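Brirnoleo — leia-me

Oi! Se você chegou até aqui, provavelmente também tem uma casa para manter em ordem e uma cabeça que não guarda quando foi que se passou pano pela última vez. A Brirnoleo é uma coleção de registros de tarefas domésticas em texto puro, que comecei em fevereiro para uso próprio e que foi crescendo porque os amigos pediram para entrar. São 1.000 linhas no momento, todas escritas à mão por gente de verdade, com erros de digitação e tudo (eu corrijo só os que atrapalham a busca).

O que tem dentro

Cada linha é uma tarefa feita: o cômodo, o que se fez, quanto tempo levou e uma nota livre. A nota livre é a minha parte preferida! O Emil Zwahlen escreve parágrafos inteiros sobre rejunte, a Selina Marti escreve "ok" e pronto. Deixei os dois jeitos, e se você for analisar o campo de texto vai sentir essa diferença logo de cara.

Os campos, na ordem em que aparecem:

comodo — cozinha, banheiro, sala, corredor, área de fora
tarefa — texto curto, sempre no infinitivo (varrer, esfregar, guardar)
minutos — número inteiro, arredondado por quem anotou
produto — opcional, em minúsculas
nota — livre, pode vir vazia

"Varrer" ganha de longe em número de registros. Tentei separar "varrer" de "recolher o pó", o Meinrad Trummer achou exagero, discutimos um bom tempo e no fim ficou tudo junto em "varrer". Se você discordar, abra uma conversa que eu escuto. 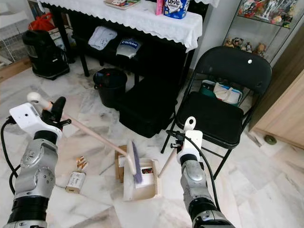
Vassoura e pá no piso de mármore.

Como ler os arquivos

São 2 arquivos, tarefas.csv e casas.csv. O separador é ponto e vírgula, porque as notas do Emil têm vírgula demais. A codificação é UTF-8, então se os acentos aparecerem quebrados na sua planilha, importe o arquivo pelo menu em vez de dar dois cliques nele. Eu mesma caí nessa mais de uma vez.

O casas.csv traz só um código de casa e o tipo de piso principal. Nada de endereço, nada de nome de morador. O tipo de piso entrou tarde, por sugestão do Luzius Moser, e por isso as 15 primeiras linhas de tarefas ainda não têm casa associada. Uma hora eu arrumo.

Sobre os minutos

Cuidado com esse campo. Tem gente que conta o tempo de buscar a vassoura e guardar depois, tem gente que conta só a varrição. Combinamos uma regra na versão 2 (vale do momento em que se pega a ferramenta até ela voltar para o lugar), mas os registros antigos ficaram como estavam. Para comparar cômodos dentro da mesma casa serve bem; para comparar casas entre si, eu não confiaria. 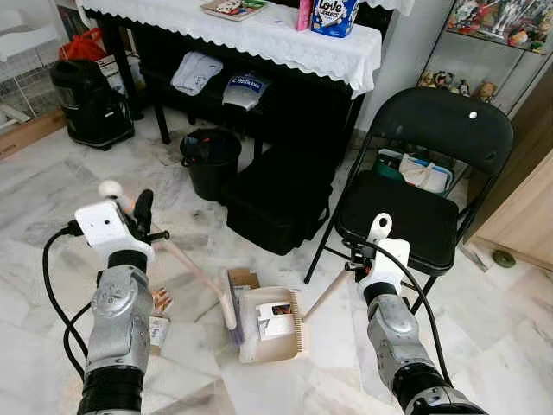

Produtos e marcas

No campo produto aparecem os apelidos que a gente usa em casa: "naken" é o sabão neutro, "stila" é o limpa-vidros e "thaler" é a pasta para a pia. Não são avaliações, ninguém recebeu nada por isso, e a ausência de um produto só quer dizer que a pessoa não anotou. Quando a embalagem é um tubo, a nota costuma dizer "tubo", já que a pasta rende de outro jeito no pote.

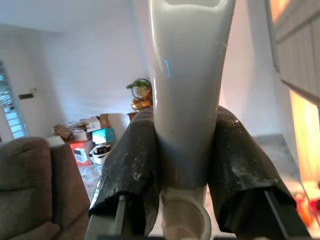
Contribuir

Mande suas linhas no mesmo formato, com um código de casa novo. O Fabian Nägeli confere os campos e eu leio as notas — todas, com café. Pode usar, copiar e modificar à vontade, citando a Brirnoleo. Ainda falta decidir se "arrumar a cama" conta como limpeza, e aceito opiniões.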